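Hi all, and thanks for being patient with me on this one. I know the spring report was supposed to reach you in April and it's now June, but I wanted to wait until the second group of readers had finished the workbook so I'd have something real to tell you.

Quick recap for anyone new on your side. The grant pays for a self-guided career change workbook for people in Tralbridge who've been in the same line of work for ten years or more and want out, or have been pushed out. It's free to anyone with a library card. Wimport is handling the printing and Dosix hosts the online version, where people can type straight into the exercises and save them.

The printed run is done! We ordered 2,000 copies and 1,000 of them are already out the door, mostly through the library branches and the adult school. The rest are in boxes at the Wimport warehouse until fall. The online version had 3,534 sign-ups by the end of May, which floored me. Plenty of those folks signed up and never opened chapter one (I've done that with more courses than I'd like to admit), so please don't read it as that many people changing careers.

What I can speak to with more confidence is the feedback forms. We got 123 back, and I read every one of them at my kitchen table over a long weekend. The chapter people liked most was the one on money, where you work out how many months you could live on less. I'd nearly cut it! The least popular was the "perfect Tuesday" exercise in chapter four, which a lot of readers found silly or a little painful. If you're out of work and worried about rent, being asked to daydream on paper can feel like a slap. I've rewritten it as a much plainer page about hours, commute, noise, and how much you want to talk to other people all day.

Chapter six still isn't right. It's the one on asking strangers for a conversation about their job, and readers keep stopping there. The sample emails sound like me, and most people don't want to sound like me. I'm collecting messages that readers wrote themselves and got an answer to, and with their permission those will replace mine in the next version.

The Vietnamese translation is moving along – Triệu, the translation shop we picked, has sent back the first five chapters and I've had two readers go over them. The word we were using for "calling" came across as religious, so that's being changed all the way through. I expect the full draft in August.

On the budget, printing came in a bit under and translation came in a bit over, and the two pretty much cancel out. I'd like your okay to move the leftover travel money into a short evening workshop series, four sessions starting in September.
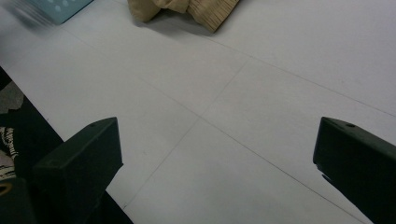
If that's fine with you, a one-line email is all I need, and I'll get the rooms reserved before the school calendar fills up. The workshops would cover chapters five through eight, with chapter six getting a whole evening to itself. I'm also going to need an answer on whether the reprint can carry the new chapter four, as Wimport wants final pages by the end of July.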